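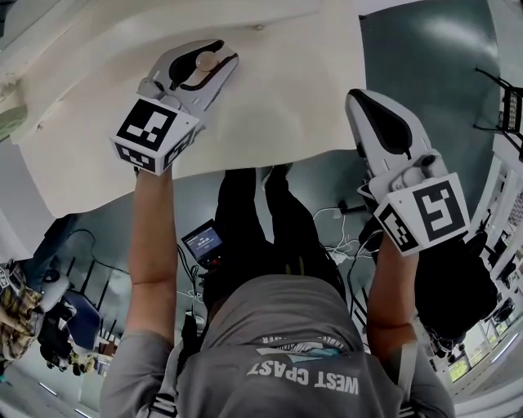
Ullix 中間進捗報告(第2期)

読了時間:7分
印刷する | メールで送る

提出先:Skenier 小規模製作助成 担当 Radwa Chraibi 様
作成:Chiharu Hoshino(共同工房 Fivel)
提出日:2025年9月12日

1. 期間中の概況

本報告は、布類の把持・展開・折り畳みを対象とする手持ちグリッパ対および双腕機 Ullix の製作について、第2期の進捗をまとめたものである。前回報告(6月)の時点では、グリッパは左右とも試作2型で、マーカーによる位置推定は机上での確認にとどまっていた。今期は3型への移行、床面での大判布の作業記録、記録データの選別手順の整備を行った。双腕機側は肩部の組み直しに入っており、布を扱う段階には達していない。

製作体制に変更はない。機構は Hazem Mahrous、電装と配線は Naima Fahmy、記録とデータ処理は Hoshino が担当する。作業場所は引き続き Fivel の奥の区画で、他の利用者と時間を分けて使用している。

2. グリッパ3型

外装は白色樹脂の積層造形とし、顎部は黒色の別部品とした。2型では顎と外装を一体で造形していたため、顎の摩耗時に全体を刷り直す必要があった。3型ではねじ2本で顎のみ交換できる。顎の形状は湾曲した先細りとし、床に密着した布の端をすくい上げやすくした。平形の顎では、薄手の綿布に対して端を二重につまむ失敗が多かった。

握り部の質量は2型より増えた。連続使用では右手首の疲労が先に出る。Mahrous は握り部の肉厚を減らす案を出しているが、造形方向によっては指掛けの根元に割れが入るため、方向を変えた試験片で強度を確認してから決定する。

把持力の調整ばねは現在2種を使い分けている。弱い方はシーツ、強い方はタオル地に用いる。途中での交換に工具が必要な点は未解決である。

3. 位置推定

各グリッパの基部に立方体のマーカー台を取り付け、面ごとに異なる模様を貼付した。頭部のカメラからいずれかの面が見えていれば姿勢を求められる。机上の確認では問題がなかったが、床面の作業では腕を体に引き寄せた際に前腕が台を隠し、推定が途切れる。途切れが短い場合は前後から補間し、長い場合はその区間を破棄している。

模様の印刷は当初光沢紙で行ったが、窓側を向いた面で反射が強く、検出が不安定であった。艶消し紙に変更後、同じ立ち位置での欠落は減少した。ただし晴天の午後は窓からの光が床に直接入るため、記録は午前に寄せている。遮光幕の設置については工房の合意が必要で、Doaa Erraji が調整中である。

左右のグリッパと記録装置の時刻合わせは、開始時に顎を両方同時に閉じる動作で行う。この動作を忘れた記録は後から合わせることが難しく、原則として不採用とした。手順書の先頭に移してからは忘れがなくなった。

4. 記録の実績

今期に取得した作業記録は189本、うち選別を通過したものは158本である。不採用は31本で、内訳は位置推定の長い途切れが20本、時刻合わせの欠落が7本、ケーブルの接触不良が4本であった。

対象は無地の大判シーツを中心とし、丸まった状態からの展開、角の探索、二つ折りの3動作に分けて記録した。当初は一続きの作業として取得していたが、途中で失敗した場合に全体が使えなくなるため、動作ごとに区切る方式へ変更した。展開と二つ折りは安定している。角の探索は作業者による差が大きく、Fahmy は布を手前へ繰り寄せながら端を追い、Mahrous は全体を持ち上げて垂れた角を取る。両者を混ぜて扱うか分けるかは来期に判断する。

5. 配線と装着

ケーブルは左右のグリッパから作業者側へ下ろしている。床に座る、または膝をつく姿勢では、ケーブルが布の下に入り、引いた際に布ごと動くことがある。肩の帯に沿わせて上へ逃がす配線も試したが、腕を伸ばしたときの余長が足りず、端子に荷重がかかった。接触不良4本のうち3本はこの配線で発生しており、現在は元に戻している。

対策として、Kwak 型の抜け止め付き端子への置換を進めている。左側は完了、右側は部品待ちである。延長分の線材は手配済みで、右側の置換と同時に再度上方配線を試験する。

6. 双腕機の状況

肩部の軸受に遊びがあり、腕を水平に伸ばした姿勢で先端が下がる。軸受の座を削り直し、予圧を与える座金を追加した。右腕は組み上がり、無負荷の往復試験を終えた。左腕は分解した状態で保管している。手先には3型と同一の顎を取り付ける計画であり、手持ち側で得た動作を形状の差なく移すことを狙う。

7. 支出

今期の支出は1,994ユーロで、予算の範囲内である。大きい項目は軸受と駆動部品、次いで造形材料であった。端子の置換費用は当初の計画になかったため、予備費から充当した。領収書の写しは別送する。

8. 遅れと課題

双腕機による二つ折りの実演は、今期末の予定から来期半ばへ延期したい。主因は肩部の組み直しである。手持ち側の記録は予定どおりで、延期の影響を受けない。

そのほか、大判布を広げると通路側の椅子や棚の前まで届き、片付けと復旧に毎回時間を要する。区画の拡張は見込めないため、来期は半幅の布を併用する。

9. 来期の予定

・右側端子の置換と上方配線の再試験
・握り部の軽量化試験、結果次第で3型改の造形
・柄物およびタオル地の記録開始
・左腕の組立、双腕での無負荷試験
・角の探索手順の整理

10. 承認を求める事項

実演時期の延期、および予備費の残額を遮光幕の材料費に充てることの2点について、承認をお願いしたい。遮光幕は工房側の合意が得られた場合に限り購入する。

関連する記事
・Ullix 進捗報告(第1期):試作2型の製作と机上試験
・マーカー台の寸法と貼付手順
・Fivel 共同工房 奥区画の利用時間について
・積層造形の向きと指掛け部の割れ:試験片の記録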